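在Tundano开放日待了一整天,脚走断了也值

收到Loviver开放日的回执邮件时,我正在厨房里洗碗,手上全是泡沫,硬是用手肘把手机划开看完的。参观编号2337,上午场,请穿平底鞋。就这么三句话,我高兴了一个晚上。

先交代一下背景。Loviver是一家做机械臂操作研究的实验室,在Tundano园区最里面那栋楼。我前年在一个线上讲座里听过他们的负责人Gleice Arruda讲“抓软东西为什么比抓硬东西难”,讲了一个小时,我记了六页笔记,从那以后就一直惦记着想去现场看看。我自己不是搞机器人的,我在一家小印刷厂管设备,平时跟输纸机、裁切机打交道,对“机器怎么把一个东西拿起来”这件事有种职业病式的好奇。我们厂里那台输纸机,湿度一变就开始双张,我跟它斗了好几年。所以听到别人认真研究怎么拿起一个软塌塌、形状说不清楚的东西,我真的会坐直了听。

从火车站到园区要换一趟公交,终点站叫Beaulieu,下车以后还得沿着一条两边都是梧桐的路往里走。我到得太早了,门口只有两个学生在搬桌子,我就帮着搭了把手,顺便打听到了当天最要紧的情报:二楼的自由操作区要单独排队领号,上午的号发完就没有了。我把包一放就先去把号领了,7号。后来看到楼梯上那条长队,心里别提多得意了。

上午的安排是先听一段介绍,然后分组参观。介绍是Gleice Arruda本人讲的,没有用大屏幕,就站在一楼大厅的台阶上讲,手里捏着一只毛线手套。她把手套揉成一团,放开,又揉成一团,再放开,问大家这两团是不是同一个东西。底下有个小朋友很大声地说“是”,她说对,你一眼就知道,可是对一套程序来说,要知道这一点得费好大的劲。整段介绍不到一刻钟,一张幻灯片都没有,我旁边一位大爷听完直点头,说比他孙子的物理课讲得清楚。

分组以后,我这一组的讲解是Osvaldo Quintana,他在实验室里负责遥操作这一块。他说话特别快,走路更快,全组人跟着他小跑。第一站是装配间,墙上挂着一排换下来的夹爪,从最早的两片光板,到后来加了胶垫的,再到指尖带弧度的,按年份排下来。我在那面墙前面站了很久。有一对夹爪的胶垫磨得中间凹下去一块,Osvaldo说那是专门用来反复抓放同一批物件的,磨成这样才换。我太熟悉这种磨损了,我们厂里的输纸吸嘴也是这样,永远先从一侧开始磨,你以为是吸嘴质量不行,查到最后是安装座歪了一点点。我把这个说给他听,他居然停下来,掏出本子记了一笔,说回头去量一量安装面。我当时的心情,怎么说呢,比领到号还高兴!

第二站是校准间。地方很小,一次只能进六个人,我们分了两拨。里面主要看的是怎么让相机和机械臂“对上号”:相机看到的一个点,机械臂得知道它在自己的坐标里是哪里。做演示的Waraporn Boonchu拿着一块印了黑白格子的板子,在机械臂前面换着角度举,每换一个角度停一下,等软件响一声。我问她一般要举多少次,她说看心情,然后自己先笑了,补充说误差不降了就停。旁边有位参观的老师问,如果桌子被人撞了一下怎么办,她说那就重来,所以实验室里最凶的一条规矩是不许靠桌子。我立刻把手从桌沿上拿开了。

从校准间出来上二楼,就是我最想看的整理演示。任务说起来很家常:桌上散着一堆玩具和餐具,把它们一件件拿起来,放到指定的容器里去。操作员先亲手带着做很多遍,把每一遍都录下来,再拿这些记录去训练模型,让机械臂自己做。我们看了带着做的,也看了让它自己做的,中间几乎没有停顿,一轮接一轮。
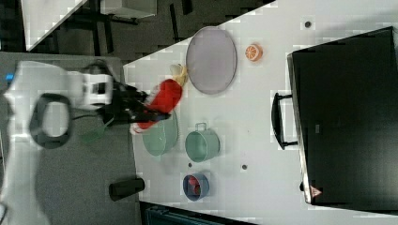 阅读时间:约12分钟

最让我挪不开眼的就是夹爪夹着红色毛绒玩具、悬在浅绿色小碗上方的那一下。红绒绒的一只,顶上一撮浅黄,夹爪一合,黑的配红的,特别醒目。旁边那半片玩具橙子,橙子瓣的纹路都做出来了,我太太看了我手机里的照片,第一句话是问橙子哪里买的。

毛绒玩具正好就是Gleice早上讲的那种“难东西”。Osvaldo在旁边解释,硬的碗,碰到边就是碰到边,位置差一点,大不了滑一下;毛绒的东西外面一层是虚的,夹爪合上去,前面那一段行程都在压绒毛,什么时候算真的夹住了,光看位置看不准。夹得轻了,提到半路会往下溜;夹得重了,整个形状都变了,松开的时候又会弹一下,落点就偏了。他让我们每个人伸手捏一捏备用的毛绒玩具,闭着眼睛捏,感觉自己的手指是在哪一刻确定“捏住了”的。我试了好几次,还真说不清楚!明明每天都在做的事情,一较真就糊涂了。

他还讲了一个我以前完全没想过的问题:放东西也有难易。往一个大盘子上放,偏一点没关系;往小碗里放,碗口就那么大,东西又是软的、长的,一头进去了另一头还搭在外面。人会下意识地转一下手腕,让它顺着碗的方向进去。机械臂要不要转、什么时候转,就得从操作员的示范里学。要是几位操作员习惯不一样,有人先转再往下放,有人边放边转,学出来的动作就会犹犹豫豫的,停在半空里晃。他管这个叫“打架”,说有一阵子他们天天在看数据里谁跟谁打架。

组里有人问,那统一规定一种做法不就行了?Osvaldo说试过,写了一份很细的操作说明,从哪边进、抬多高、什么时候转,全规定死了。数据是整齐了,可是玩具换个摆法,机器就不会了。后来他们放宽了一些,只约定几件要紧的,其余让操作员凭手感来。我听着特别有共鸣。我们厂里的作业指导书也是这样,写得太细,老师傅不看,新人看不懂;写得太粗,出了问题谁都有理。怎么把握这个度,恐怕哪个行当都得自己摸。

一轮做完,换一种摆法再来。摆东西这件事也有讲究,Jailson Bragança是专门负责这个的研究生,他手里有一叠卡片,每张卡片上画着一种摆法,洗牌一样洗一遍,抽到哪张摆哪张。我问他为什么不随手一撒,他说人随手撒出来的东西一点都不随机,他自己就总爱把碗放在左手边,撒了一个星期,碗全在左边,模型学会了往左边找碗。他讲这件事的时候一脸懊恼,可是我觉得太好玩了。一叠卡片一共200张,边角都摸毛了。

看完带着做的,再看它自己做的,气氛完全不一样。操作员把手放下来的那一刻,围观的人齐齐安静了。机械臂先抬起来,在桌子上方停了停,然后往下走。第一件抓得很利落,人群里有人小声“哦”了一下。第二件它去抓的时候偏了,夹爪从旁边擦过去,合上,什么也没有,又抬起来,重新对了一次。第二次抓住了,大家鼓掌鼓得比第一件还响。我也鼓了,手都拍疼了。后来有一件始终没抓起来,试了几回,Osvaldo按了停止,很坦然地说这件今天不行,回去看数据。我很喜欢他们这一点,没有准备一套永远不出错的表演给大家看,什么样就是什么样,失败了也照样讲为什么。那几位带孩子来的家长,后来跟孩子讨论得最热烈的,正好就是没抓起来的那一件。

午饭是在楼下的小食堂吃的,番茄炖豆子配米饭,管够。我端着盘子坐到了一位同样是自己来的参观者对面,聊起来才知道他叫Tuncay Avcı,开了一家修理缝纫机的铺子。我们俩从输纸聊到送布牙,越聊越起劲,一致认为世界上的机器归根到底都在跟摩擦力较劲。他说缝纫机送薄料和送厚料,压脚的压力要重新调,老裁缝用手一摸布就知道拧几圈,他学了很多年才学会。我说这不就是上午那只毛绒玩具嘛!他一拍桌子,豆子差点洒出来。

下午轮到我的号,自由操作。每个人有六分钟,用一个手持的操纵装置去带机械臂,把桌上的东西放进碗里,放几件算几件。我前面的一个小姑娘,看样子也就上小学,手稳得不得了,慢慢悠悠,一件接一件。我在后面看得信心大增,心想这有什么难的。结果自己一上手,第一分钟就在空气里抓了好几把。问题出在深浅上:左右前后都好说,往下走到底还差多少,眼睛怎么看都看不准。Waraporn在旁边提醒我,别盯着夹爪,盯着物件在桌上的影子,夹爪的影子和物件的影子靠到一起,就差不多到了。这一招太管用了,后面我连着放进去了两件硬的。毛绒的那件我夹起来了,提到碗边上,一高兴手一抖,掉在碗外面。小姑娘在后面叹了一口气,叹得特别真诚。

时间到了以后可以领一张自己那段操作的轨迹图,打印在普通的纸上,线条弯弯绕绕。旁边贴着一张熟练操作员的做对照,干干净净几道弧线。我的那张简直像蚯蚓开会。我把它折好夹在本子里带回来了,现在贴在办公室的文件柜上,同事问是什么,我就有机会再把整件事讲一遍。

下午后半段还有一个问答会,地点在三楼的大教室,Gleice和Osvaldo都在。问题五花八门,有问就业的,有问能不能叠衣服的(答:单件的T恤勉强,带扣子的衬衫请再等等),也有问成本的。我问的是维护:夹爪的胶垫多久检查一次,有没有记录磨损和抓取成功率之间的关系。Gleice说记录是有的,但是散在不同人的表格里,没有好好放在一起看过,她觉得应该看。她还提到,他们正在和隔壁做传感器的Nundeo谈合作,想把指尖受力的数据也一起录下来,这样“夹住了没有”就不用全靠眼睛猜。如果谈成了,下一次开放日也许能看到。我已经在惦记下一次了。

几点实用信息,给想去的朋友:

去的时候早一点,二楼的号先领再说。园区里没有便利店,水要自己带,食堂只开中午那一个多小时。演示区可以拍照,不可以开闪光灯,会影响相机。装配间不能拍。带小孩完全没问题,我那一组有好几个,讲解的人对孩子的问题格外有耐心,不过校准间地方小,推车进不去,得放在走廊里。从Beaulieu车站走过去的那条路没有遮雨的地方,下雨天记得带伞。

还有一点,鞋!邮件里写的平底鞋是认真的,楼上楼下跑一天,装配间又是格栅地面。我穿了一双自以为很舒服的旧皮鞋,回程的公交上就后悔了。

回家以后我干的第一件事,是把厨房里的东西挨个用夹面包的夹子夹了一遍。擀面杖,容易。鸡蛋,没敢用力,在盘子里滚了一圈。洗碗海绵,夹住了,可是每次夹的地方都不一样,放下去的位置也就不一样。我太太靠在门框上看了一会儿,问我今天到底学了什么,我说你来试试这块海绵。她试了三次,然后我们俩晚饭吃得很晚。

Jailson答应把那套摆放卡片的电子版发给我,我打算拿来改一改,用在我们厂的新人培训上,抽到哪种纸垛状态就处理哪种。他的邮件还没到,到了我再更新。

相关文章
· 输纸机双张问题排查手记(三):别急着换吸嘴
· 在Tuncay的铺子里看了一下午缝纫机
· 一月读书:几本讲手艺和工具的书
· 印刷博物馆半日游,附路线

来信请用页面底部的留言表单 | © 2020 本站文字与图片请勿擅自转载 | 返回顶部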